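4.2 Spoken destination entry

The second task asked drivers to set a destination by voice while following the lead car at 50 mph. Kivton and Seteo both send the request to a phone over Bluetooth. Tunari handles it in the dash, with a map last updated in January and a great deal of confidence. Each of our 13 drivers made 30 requests per system.

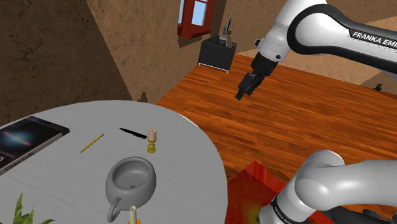

Seteo was the quickest to answer and the quickest to answer wrongly. Asked for a gas station, it often offered one already passed, a habit Mthembu (the only system in the study with a printed manual) shared on divided highways. Drivers corrected it aloud, at first politely. We coded these corrections using the scheme proposed by Mokgethi, whose category for "remarks addressed to the vehicle" had to be split in two to keep the stronger language apart.

Glance time fell as drivers got used to each voice, except with Kivton, which reads the full street address and then shows it in small type. Drivers looked anyway. Over 3,000 glances were logged in the Kivton trials, most of them at a screen repeating what the speakers had just said.
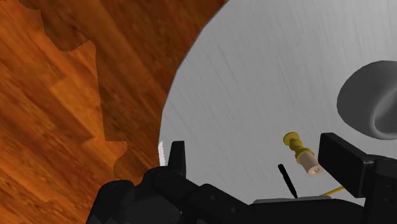
Figure 4. Wooden floor and round light gray tabletop (computer rendering).

Tunari's results need some care. Two drivers gave up on speech and used the knob, and their requests are left out of the error counts but kept in the glance data.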